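Cell notebook, Flelgate bench
2026-07-15
Entry by B. Petrauskas. Read by: L. Jõgi, N. Cuesta.

Purpose: go through the draft handling rules for bagged items (Gestska rule sheet, rev 2) against real work in the cell, and mark which rules hold, which need rewording and which should go. Triin wrote rev 2 in December, when the item set was mostly rigid boxes. Soft film was covered by one line, "grip securely," which can't be checked by anyone.

Setup as in the last entry. Force limits not changed. Guarding not changed. Item set is bagged toy produce plus one artificial flower.

Rule 4, where to grip. Rev 2 says "grip at the center of the item." For a bag this is ambiguous: center of the film or center of the contents. Líga reads it as contents, I read it as film, and we had both been scoring on our own reading. Proposed text: "Close on film or on contents as the task sheet states. The task sheet shall state one." 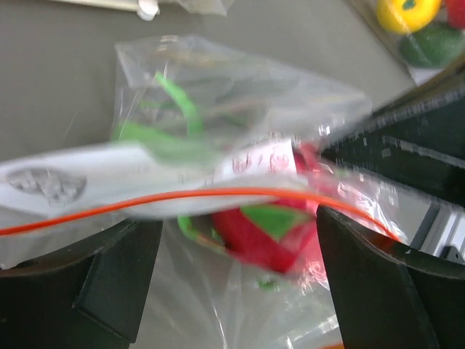

Wrist view, bag between the fingers. Drawstring and label strip both cross the bag.

Drawstrings need their own clause. A string that runs over a finger can be carried into the joint side of the gripper, and the operator will not see it from the front of the cell. Proposed text, 4.3: "Before any wrist rotation, check the wrist view for string or strap lying across a finger. If present, open, back off straight and approach again." Syafiqah wants "straight" defined. Fair. I would define it as along the approach line, no lateral move until the fingers are clear of the film.

Labels: keep fingers off printed labels where there is a choice. This is for the sorting log, which depends on a person being able to read the label later. It is a "should," not a "shall."

Rule 5, clearance. Rev 2 gives no method for judging whether the fingers are clear of a bag. Clear film is hard to judge against a gray table, and the lowest part of a bag is usually empty film, with nothing colored in it to show where it ends. Operators watch the contents and forget the tail. Proposed text, 5.1: "Clearance is taken from the lowest point of the film, not from the lowest visible item." 5.2: "If the end of the film cannot be found in the wrist view, treat clearance as not confirmed and use the overhead view or stop."

Nerea objects to 5.2 on the grounds that operators will stop too often. Possible. I would still rather have the stop in the log and relax the clause at rev 3 with some data behind it. Leave as drafted for now.
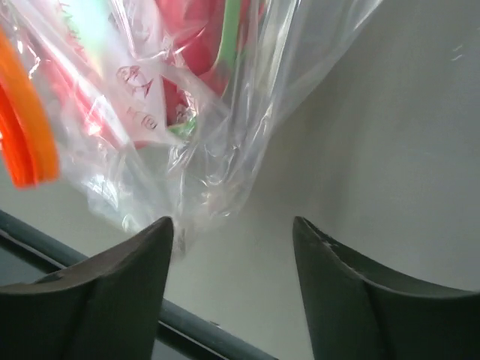
Rule 6, layout of the table

Rev 2 asks for "adequate spacing." Struck out. With bags the film spreads past the contents, so spacing has to be taken from film edge to film edge. Where bags overlap, the task sheet has to say so and name the order of picking, nearest the arms first unless stated.

Further points on layout:
– Destination tray goes down before the arms are enabled and is not moved by hand during a run.
– Loose items and bagged items are logged as separate classes, even where the item is the same kind of fruit.
– Mesh counts as a third class. It snags in a way film does not, and the drawstring clause does not cover it.
– Wrist cable loops are checked by eye at both arms before enabling. Any slack that can reach a bag is tied back.

Reach into a shared zone by both arms: one arm moves, the other holds. Triin's wording on this from rev 2 is good and stays as is.
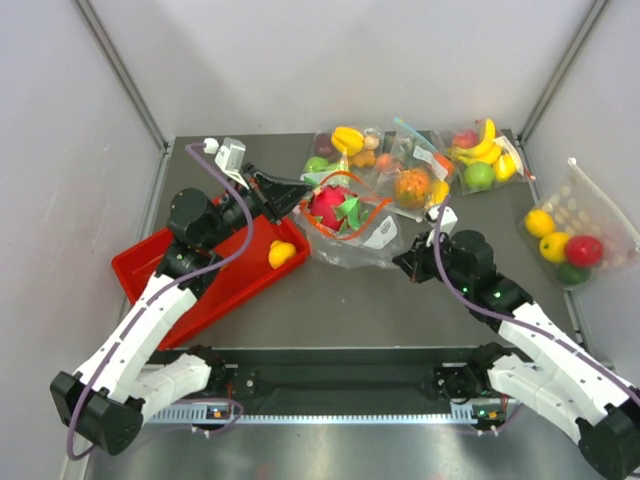

Rule 7, pinch on gathered film

This is the one we argued over longest. Rev 2 does not separate a grip on the contents from a grip on gathered film. The second kind lets the bag swing and turn, and the contents can shift toward the fingers. Proposed text, 7.1: "A grip on gathered film is allowed for lift and transfer at reduced speed. It is not allowed for handover between arms." 7.2: "Where the contents are marked delicate, the film shall be gathered clear of the contents before closing." 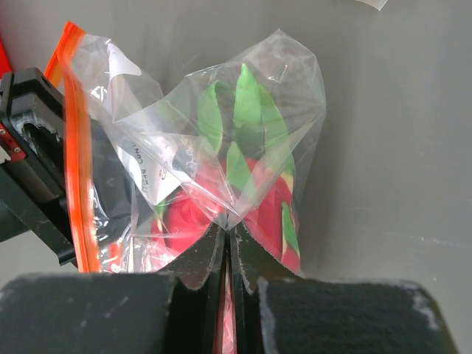 Reduced speed has to be a setting and not a matter of feel. Jerard's controller profile has one we can point to by name, so the rule sheet should cite the profile and carry no number of its own. If the profile is edited later, the sheet stays correct.

Finger pads: add to the start-of-shift check. Look for worn patches and scuffs, log what is found, replace per the pad sheet. Rev 2 is silent on pads.

Open:
– Definition of "straight" in 4.3 (Syafiqah).
– Whether mesh needs its own rule number or a note under 6 (Nerea).
– Item ticket 458 can be closed once 5.1 is accepted. Ticket 683 stays open, it asks for handover rules on film and 7.1 only forbids it.
– Marked-up copy of rev 2 is in the Org folder. Comments go in the margin, please, and initial them.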